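Yasuo Murakami
2024-09-19

Thread on folding trousers, because I said I would write one and then put it off for most of September.

I do the laundry in our apartment. I used to fold trousers on the bed, and they came out fine in the middle and bad at both ends. A mattress gives under your hands, so whatever you press down comes back up when you let go. I moved to the table and the results got better the same day.

If you don't have a table free, the top of a dresser works if it's deep enough. A desk works. An ironing board is too narrow for anything wider than a kid's pair, and one leg always slides off the side while you're fixing the other.

Wipe the table first. I skipped this once and got a line of jam on a cuff. It came out, but that was another wash.

Empty the pockets before the wash and check them again before you fold. Tissue is the main problem. If you find tissue, shake the trousers out over the bathtub and run the washer empty on a short cycle before the next load.

Cotton trousers are what I have most of. Chinos, the soft kind with a drawstring, one old pair of painter's pants. They all wrinkle and they all dry a little stiff on the rack. Take them down while there's still a trace of damp in the waistband and finish the job flat. 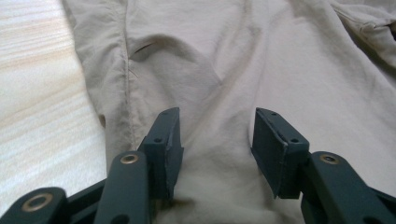

The first step with a crumpled pair is finding the waistband. I know that sounds too basic to write down. But if you start pulling on whatever corner is nearest, you'll often have a leg, and then you straighten one leg and the rest twists up behind it. Find the waistband, get both hands on it, lift, and let the legs hang.

Shake once, hard. Two or three small shakes don't do the same thing. You want the legs to snap straight.

Close the button and the zipper. With the zipper open, the front flares out and you can't line up the seams.

Now fold lengthwise, one leg onto the other. For trousers with no crease I put the back pockets on the outside. My father did it with the front on the outside and his looked fine too. Pick one and use it for the whole pile, or the stack leans.

The seat sticks out in a small triangle at the back. Fold that triangle in so the long side is a straight line from the waist to the hem. Skipping this was my mistake for years. Every pair had a lump at one end and I blamed the fabric.

Smooth from the waist down with the flat of your hand. Going up from the hem pushes the loose cloth into the seat and you have to start over.

Then hem to just below the waistband, and fold again in thirds if it's going in a drawer. For a shelf, I stop at halves. The shelf in our closet is deep and a longer fold is easier to pull out without wrecking the one on top.

Light colors need a bit more care. Beige shows every mark from a dirty table and every gray smudge from being washed with dark socks. I keep beige and white together and run them in their own load even when it's a small one.

On products, since people asked in the replies last time. I have a Hakitz folding board. It's a plastic panel with hinges. It's good for T-shirts and not much use for trousers, at least at my length, as the hems hang over the end. I gave it 4 weeks and went back to hands.

The drying rack is a Lumanlan, the one with 2 wings. I have no complaints about it. The feet mark a soft floor, so I put an old towel under them.

I do own a spray bottle. Plain water, fine mist, for pairs that got forgotten on the rack and dried hard. Mist, wait a few minutes, smooth, fold. It won't give you a pressed look. It will get you to "wore these to the store and felt okay about it."

Ironing: I iron for weddings and interviews. Everything else gets folded and that's it. If you like ironing, please keep going, I'm not arguing with anyone.

Storage. I tried standing the folded trousers on edge in the drawer, like files. It works when the drawer is full. When half of them are in the wash the rest fall over, and then you have a drawer of fallen trousers. I went back to a flat stack with the ones I wear most on top.

Hangers are fine for wool. For cotton I found that a thin hanger leaves a line across the knee that stays in all day. A thick one with a tube over the bar is better. We don't have the closet space for many of those.

Someone asked how I deal with drawstrings. Pull them even, tie them in a loose bow before the wash, and leave them tied in the drawer. If one end has gone inside the waistband, put a safety pin through it and work it along with your fingers. It's slow, so do it sitting down.

Another question was about kids' trousers. Same method, one fold fewer. My sister in Grorkodthorpe rolls her kids' clothes and says they can find things by themselves that way. I haven't tried it.

And yes, I did time a full load once. It was 94 minutes from taking everything off the rack to closing the last drawer, but that included matching socks and a phone call. Trousers were the quick part.

If the pile is big, do all the trousers first and leave the small things for last. They take up the most table, and once they're gone you have room to spread out the rest.

One correction to the post about pockets. A reader pointed out that running the washer empty won't clear tissue out of the filter. Open the filter and take it out by hand. Put a tray under it because water comes out.

Next thread will be about fitted sheets. I have a method, but it needs a second person and I'd like to work out a version for one.

Recent from this author
Getting candle wax out of a tablecloth
Where the single socks go in our apartment
Prodora laundry basket after a year of use
Towels: thirds or halves
Drying clothes indoors when it rains all week
Sewing a button back on with the wrong color thread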